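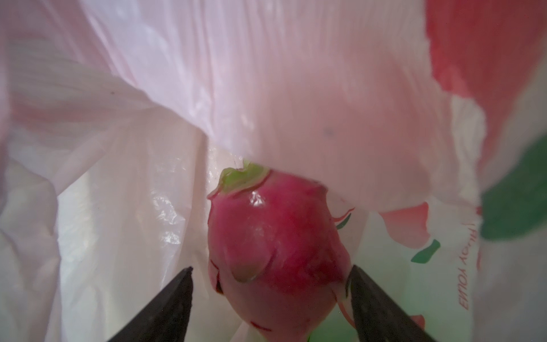
Caltberg Produce Storage Bags, Medium

Item group: Kitchen and Pantry Supplies
Sold in: boxes of 40
Manufacturer: Prukthorpe

This site uses cookies to remember your basket and your delivery region. Accept all | Manage settings

The Caltberg medium bag is intended for the refrigerated storage of root vegetables, firm fruit and trimmed greens. It is supplied to school kitchens, residential dining halls and private households. Each box holds 40 bags, folded flat and dispensed through a slot in the front panel.

Material and construction

The bag is made of translucent, food-grade polyethylene with a welded seam along the base and both sides. The mouth is left open and may be folded, twisted or tied. No drawstring or zipper is fitted to this size. Customers who require a closure should order the Gileck reusable clip, sold separately in packs of 10.

Recommended use

Leaves should be removed from radishes, beets and turnips before storage, leaving a short length of stem. Leaves that remain attached draw moisture from the root and cause it to soften. Roots should be brushed free of soil and stored dry. Any that are cut or badly bruised should be set aside for early use.

Fold the mouth of the bag over loosely and place it in the vegetable drawer. Do not overfill. Onions and potatoes should be kept out of the refrigerator and are not suited to this product. Bags used for raw meat or fish must not be used again for produce.

Reuse and disposal

Bags may be rinsed in cool water, turned inside out and hung to dry. They are not suitable for the dishwasher, the oven or the microwave. Local rules on the recycling of plastic film vary, and customers are asked to consult their municipal waste service. Keep all bags away from infants and small children.

Ordering

Orders are limited to 2 cartons per household account. Institutional accounts are not subject to this limit and may arrange standing deliveries through Serena Mancuso, Account Services. Orders received before 3 p.m. leave the warehouse on the next working day. The warehouse is closed for inventory during the last week of December.

Unopened boxes may be returned for credit. Questions about damaged shipments should be directed to Marcus Quintanilla, Returns and Claims, with the packing slip number.

Related items: Caltberg Produce Storage Bags, Large; Głowacki Vegetable Brush; Gileck Reusable Clip

Shares: 10 | Comments: 2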